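How to Test Whether a Household Robot Can Manage a Double Door

Prepared by the Prakatik Home Automation Desk
Procedure author: Zdenka Shehu. Review: Edin Radulović.

Purpose

This guide sets out a procedure for judging whether a two-armed robot is ready to open double doors in a home. It is written for housing providers and small care facilities that have been offered such machines and wish to see results before agreeing to a trial. The procedure is carried out in simulation first. Work with a physical machine is covered in the Skakley supplement.

Opening a door is often listed by suppliers as a solved task. Our own results do not support that view. A double door asks the robot to free a latch, move two leaves without striking the casing, and bring its own body through the gap. Each part may go well alone and still fail when joined to the next.

Before you begin

Ask the supplier for a model of the robot with true arm lengths and joint limits. Build the doorway to the measurements of the building in question. The Prusby layout used by this office has a clear opening of 182 centimeters with both leaves fully open. Furnish the room beyond, as an empty room will not show whether the robot plans a sensible path once it is inside.

Step 1. Set the starting position

Place the robot facing the doors, centered on the opening, with both arms lowered. Record the distance to the threshold and keep it the same for every run in the first set.

Step 2. Run the opening task

Give the instruction once and do not correct the robot during the run. Allow 50 attempts. Save the view from the robot's own position, so that the reviewer can check where each gripper stands in relation to its door leaf.

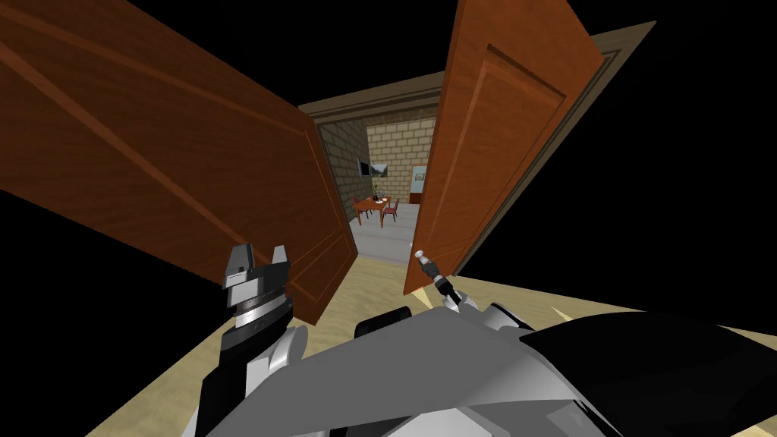 Robot's view in simulation: both doors open, one gripper near the lower edge of each leaf, furnished room beyond.

Step 3. Review contact with the leaves

Go through the saved views and mark any run in which an arm or a body panel passes through a door. This is a fault in the simulation and the run must be discarded. Next, mark any run in which a leaf swings back toward the robot before it has cleared the opening. These runs count as failures, even if the robot later recovers.

Step 4. Change the conditions

Repeat the set with the starting position moved to the left and then to the right. Repeat it again with heavier doors. Robots that perform well from the center often do poorly here – the far arm runs short of reach and the body turns to make up the difference.

Step 5. Record the result

Report completed runs against valid attempts for each condition separately. Do not combine them into one score. In the Mujić series, which ran to some 2550 attempts, a single average hid a serious weakness with heavy doors.

Reading the result

A robot that completes the task from all three starting positions may be put forward for a supervised physical trial. It should not be described as able to work unattended. At present this office has not approved any machine for unattended use of doors in an occupied home.

Questions about the procedure should be sent to the Home Automation Desk. The next revision is planned for June.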